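Search this manual
Enter keyword Go

Vorley Kitchen Cell: Set-Up and Care Guide
Section 6. Teaching the dishwasher unload
Posted July 18, 2019 by the Warnden test kitchen staff
Shares 100 | Comments 7

The Vorley brochure says the arm will learn your kitchen in an afternoon. Plan on two days, and don't promise anyone clean shelves before the second evening. We have set up this cell in three kitchens now and the afternoon figure has never held. What follows is the order that wasted the least of our time. Where it disagrees with the factory sheet, we say so.

Before you start

You need the arm homed, the gripper pads fitted (Section 4), and the Solberg controller on firmware 433 or later. Earlier versions will let you save a rack pose and then quietly forget it at the next power-up. The release notes call this fixed in an earlier build. We saw it again in June.

CAUTION: Keep people out of the reach zone while the arm is powered. The soft-stop feature is not a safety device, whatever the sales video suggests. Know where the red stop button is and press it once as a test before you go on.

Steps

1. Switch the controller to TEACH and set the speed limit to 100 mm per second. The menu offers an "adaptive" speed. Leave it alone.

2. Open the dishwasher door by hand, all the way down, and pull the lower rack out over it. Push on the front of the rack. If it rolls back in, fix that first, as every pose you teach will be measured from the rack.

3. Stand two round plates on edge in the lower rack, one behind the other. Use the plates you really own. The Cerari practice discs that ship with the kit are stiffer and grippier than most tableware and will give you a flattering result.

4. Bring the arm in low, from the floor side, and stop short of the open door. With the sink to the left of the dishwasher, as in our Warnden kitchen, you have the whole rack ahead of you and the counter edge above. Look at the edge as well as the plates. It is the edge you will hit.
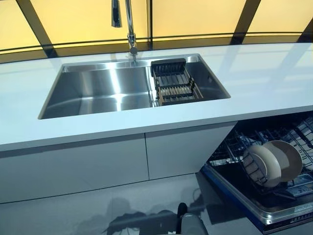 5. Save this position as RACK_WAIT. Back the arm off, call the position up again, and compare. If it comes back more than a finger's width out, repeat the homing routine.

6. Run PLATE FIND. The screen should outline each plate separately. Where one plate partly covers another of nearly the same color, the software may merge them into one. The manual's advice is to "improve ambient lighting." Spacing the plates farther apart did more for us.

7. Teach the grasp on the front plate only. Close the gripper in small steps until the plate stops rocking, then save. Don't use AUTO GRIP for this. It reports success as soon as the fingers meet resistance, and a rack tine counts as resistance.

8. Teach the lift straight up until the plate is clear of the tines, and only then move sideways. Save as LIFT_1.

9. Pick a drop point on the countertop and teach it. Stay well away from the sink rim and the faucet. If a drying basket sits in the sink, mark it as an obstacle by hand, along with the faucet. The mapping scan will say it has found both. Check.

10. Run the full cycle ten times at the teach speed. Ten good runs is our rule; the factory asks for three.

Note on shiny surfaces: Stainless sinks and glossy floors throw reflections, and the depth sensor can read them as objects or as holes. If the arm stops for no reason you can find, look at the log for code 699. Solberg support describes it as a "transient surface event." Closing the blinds cleared it once and did nothing the other times. Re-scanning with the room lights changed is worth a try.

Care after set-up

Wipe the gripper pads with a damp cloth after each day's running. Skip the spray cleaner sold with the kit, which left our pads slick. Repeat steps 5 and 6 any time the dishwasher has been serviced or the rack taken out.

Next: Section 7, Cups and bowls

Was this page useful? Yes No
Add a comment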